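Enomitz Cell Simulator support
Ticket 178: Wrist view shows mostly background and shadow, two-arm table cell
Product: Enomitz two-arm starter kit, simulated cell
Status: Open, waiting on vendor
Priority: Normal
Opened: Monday, February 21, 2022

Summary
We are reviewing the Enomitz kit against Prolton for a packing bench. The stock two-arm cell loads without errors and both arms accept joint commands. Two of the views it renders carry very little of the table. The surface past the table edge fills most of the image, and a large hard shadow lies across the middle. Our grasp detector (Lurkell, default weights) returns boxes on the shadow.

Environment
Kit build 66, Linux workstation, one GPU. Stock lighting preset. No changes to the cell file except the object set. The same detector settings work on our Prolton scenes.

Steps to reproduce
1. Load the two-arm cell and wait for the physics step to settle.
2. Move the arms to the poses in the attached joint file.
3. Render the close view with shadows on. The wood is confined to a strip along the bottom. The large shadow has a slanted piece joined to its left side, and its lower part passes behind the wood.
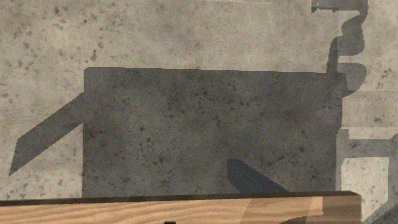
4. Run the detector on the saved render. Expected: no boxes, as there is no graspable object in view. Result: up to four boxes, the strongest on the dark wedge just above the wood.
5. Turn shadows off and repeat. Result: no boxes.

Checks done so far
Detector threshold raised in two stages. The boxes on the slanted piece drop out first. The box on the wedge stays.
Camera transform compared with the kit manual. The values match the printed table, but the manual does not say which frame they are given in. Please confirm.
Cell file reloaded from the original archive. No change.
Overview render taken with the crate and both bottles loaded. The crate sits on its white tray and the bottles stand on the dark tray to the right of it. Placement is as configured. The left gripper is in the air clear of the table and the right one points down near the bottles.
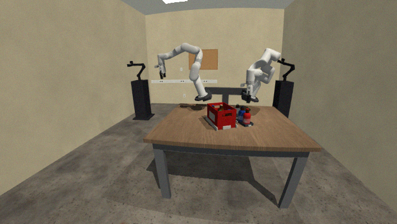
Le Roux

Added after the first vendor reply. The reply asks whether the overview shows the same fault. It does not. The detector finds the crate and both bottles there and puts nothing on the shadow under the table. We have left the overview out of the fault report for that reason and attached it only for layout.

The reply also suggests that the surface texture is to blame, on the grounds that the dark specks give the detector false corners. We replaced the texture with a flat gray and the box on the wedge came back in the same place. The texture can be ruled out on our side.

Second render, same settings, saved under a new name. The arm shadow at the upper right has clear outlines and the frame-like shadow below it borders a bright patch. The wedge reads as dark navy blue and has a smoother surface than the concrete next to it. We can't tell from the render whether it is shadow or geometry. If it is geometry, please name the part so we can mask it.
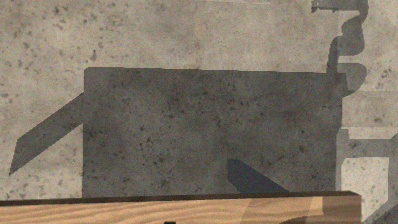

Attachment 8: close view, shadows on, wedge right of center above the wood.

Requested from vendor
Reference frame for the camera values in the manual.
A switch for soft shadows in the lighting preset. The menu has on and off only.
The part list for the stock cell with mesh names.

Workaround in use
Shadows off for all detector runs, shadows on for the overview only. This is acceptable for the review but not for training data. Ticket stays open until the frame question is answered.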